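Workshop notes: the arm on the white table

Members who come in on Wednesday nights will have noticed that the white table at the back has been spoken for since May. Tahmineh Rezaei and Uriel Ibarra are setting up a robot arm there, and I was asked to write something about it for the newsletter, I suspect on the theory that if I could be brought around, anybody could. I have been partly brought around.

My doubts first. The Tillotthorpe shed has a history with arms. The first one, which older members will remember as the Grukham, was built from plywood and windscreen wiper motors and could lift a paintbrush if you caught it in the right mood. It went into the loft and I believe the motors are in somebody's gate. So when Uriel told the general meeting he wanted bench space for an arm that would tidy up a table, I asked what it would cost the club. He said $490, for mounts, cable, a second-hand power supply and the toy kitchen things, with the arm itself on loan from his brother-in-law. That was voted through. I voted against it and would like that recorded somewhere, so I am recording it here.

The job they have given it sounds easy. Pick up a piece of play food, put it on the plate you were told to put it on, let go, move away. A toddler does this between meals. Tahmineh has been keeping a notebook, and to her credit she writes down the bad nights as well as the good ones. Her rule is that a try only counts if nobody touches anything from start to finish. On the last night I sat in, they did 64 tries with the food started in a different spot each time. The strawberry was the best behaved. The banana was not. I asked for the success rate and was told it depended on what you called a success, and I have heard that answer before from people selling solar hot water.

What I will say is that the failures are more interesting than I expected. Most of them have nothing to do with clever software. The cable tugs. A plate slides because there's nothing under it to grip. The lights over the bench throw a glare on the white top, and Uriel has been up the ladder twice to swap a tube. Soledad Saavedra suggested a matte cloth, which got an argument going that lasted until we locked up at 10. I'm with Soledad.
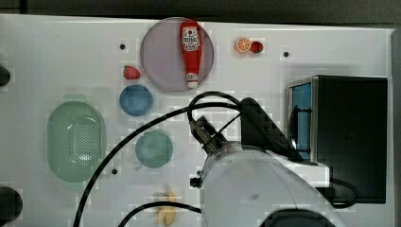

The arm over the work table, with the ketchup bottle on the purple-grey plate.

You will see how much cable there is. I have raised this. Uriel says it will be tied back along the arm once they stop changing things, and I'd point out that the lathe wiring was also going to be tidied once we stopped changing things.

The next goal is 100 tries in a row, with the notebook open for anyone to read, before they ask for another cent. I think that's fair and I have offered to sit there with a pencil. If it gets through most of them I'll say so in this column.

If you want to have a go at moving the plates about to try and fool it, come along on Wednesday after tea. Please don't lean on the table. If you have a spare roll of non-slip matting, the kind that goes in caravan drawers, Tahmineh would like it, and so would the plates.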